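About Jumberg

Hi, and thanks for stopping by! I'm Svetozár Hubáček, and I run Jumberg, a small school for people who work doors, lobbies, loading docks and front gates. We teach security officers how to do the job well, and a good part of that is talking to strangers without making anybody's day worse.

I got into this by accident. I took a night post at an office building called Dristosley because I needed the money and figured I could read on shift (I got through a lot of paperbacks). My training was a clipboard, a flashlight and a supervisor who told me to "keep an eye out." For what? He never said. So I kept an eye out for whoever looked odd to me, and I stopped people who had every right to be there. One of them was a tenant's new accountant, and she was very polite about it. I still think about that one.

After that I started writing things down. What did I see, what did I say, what did the other person say back? My notebook turned into a handout for the next new guy, and the handout turned into a class in a borrowed meeting room.

What we teach

Our basic course is 40 hours. It covers access control, patrol, radio use, report writing, emergency response and a big block on dealing with the public. We spend far more time on report writing than people expect, and yes, there's grumbling. But a report may be read months later by someone who wasn't there, and "male acting suspicious" tells that reader nothing at all. Acting how? Doing what, and where?

We teach officers to look at what a person does. Trying three locked doors in a row is worth a conversation. So is following a badge holder through a turnstile, or walking away from a bag. Somebody's accent or clothes are not on the list, and we practice this out loud, with role plays, until the questions come naturally. "Hi there, can I help you find someone?" is the best line in the business as far as I'm concerned!

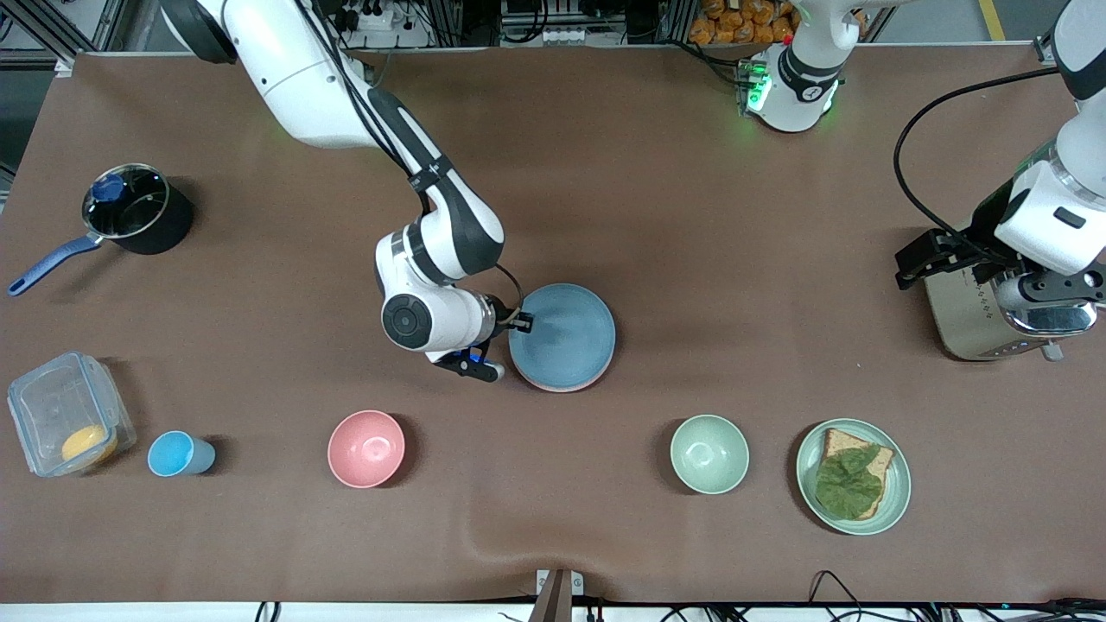
Who comes to us

All kinds of people. We get folks fresh out of high school, retired bus drivers, parents heading back to work, and officers with years on the job whose employer wants them refreshed. Classes are capped at 39, which sounds like a strange number until you count the chairs in our big room (we did buy a fortieth, and it's mine).

We also train whole teams on site. Jelínek, a warehouse company, was our first business client, and they still send us every new hire. Broduvura came later with a different problem: their lobby staff were good people, but each one had a different idea of how to check in a visitor. We spent two days with them, wrote a one-page procedure, and then cut it to half a page when we saw how folks were using it.

How we run a class

You won't sit through slides all day. Mornings are usually talk and questions, and afternoons you're on your feet. We set up a pretend front desk, hand somebody a pretend bad mood, and off we go. Instructors jump in a lot. You need a score of 70 to pass the written test, and if you miss it, you can sit it again once at no charge.

I should say that we don't teach firearms, and we don't place people in jobs. I get asked about both all the time. I'm happy to point you to a decent firearms school, and plenty of employers call us looking for names, but we leave the hiring to them.

Where things stand

As of Jan 31, 2022, we've put 600 people through the basic course. I'd love to tell you I remember every face! We're adding a short class in August for supervisors, mostly on scheduling, coaching and how to read an incident report with a critical eye. If you'd like a spot, drop me a line through the contact page and tell me a little about your site. I answer those myself, usually in the evening.

Recent posts

Five Questions to Ask at a Front Desk
Writing a Report Your Replacement Can Read
Night Shift and Sleep: What Works for Me
Tailgating at the Turnstile
What to Bring on Your First Day of Class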